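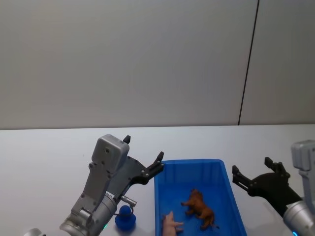 Can a machine tidy up a playroom yet?

In bits and pieces, on a good day, with a person close by. It can often pick up one toy and drop it in a bin, provided the toy is a sort it has met before and the bin is where it usually is. Give it a whole room, with toys under the couch and a sock in the dollhouse, and you will still be doing most of the work yourself.

That is the short version of today's session, and if you have to leave early you may take it with you. The rest of these notes fill in why a chore that most of us did (grumbling) as small children is such a long haul for a pair of robot arms. Please read them before the lab, and bring the Grododik worksheet with the first page filled in.

1. What is inside a chore

We say "put the toys away" as if it were one job. Try writing it out for somebody who has never seen a toy and you will be at it all evening. Which things on the table are toys? Which ones go in the bin, and which are already in it? A rubber duck beside a bin and a plastic horse inside one call for different decisions, though both are small and easy to see. Then there is the getting hold of it. A horse has thin legs and a fat middle, and a grip that is fine around the belly may slip right off a leg. A duck is round nearly all over and squeezes when you pinch it, so the fingers have to close far enough to hold but must not send it shooting across the table!

And then, how do you know you're finished? People glance around and feel done. A machine needs some kind of test, and a surprising number of student projects stall right here.

2. One arm or two

With two arms you can hold the bin still while you reach in, or pass a toy from one side to the other 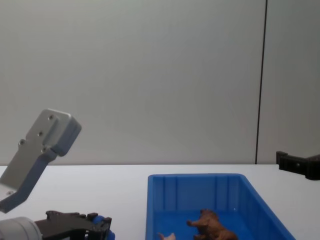 and you can reach both ends of the table without stretching. The price is that each arm has to know where its partner is at every moment, and that a bin with tall sides leaves little room for two sets of fingers. In the Tritlow exercise you will plan the same cleanup both ways – first with one arm, then with a pair – and compare the number of moves. Don't assume the pair wins.

3. Reading success rates

Suppose a report says a machine managed 47 pickups out of 50. That sounds grand, and for a demonstration it is. Now picture the 3 that failed happening in your kitchen, with glasses. Ask what was being picked up, who set the table, and whether anybody stepped in to help between tries. Shop floors have an easier time of it, I think, because the same part arrives in the same tray all day long. Homes are harder – every evening the mess is new.

For next time

Read the Zarow handout, both sections. Choose a chore you did this week and write out its steps on one sheet, marking the 2 you believe would give a machine the most trouble. The Lazăr lab opens at 2 and we'll start with your lists.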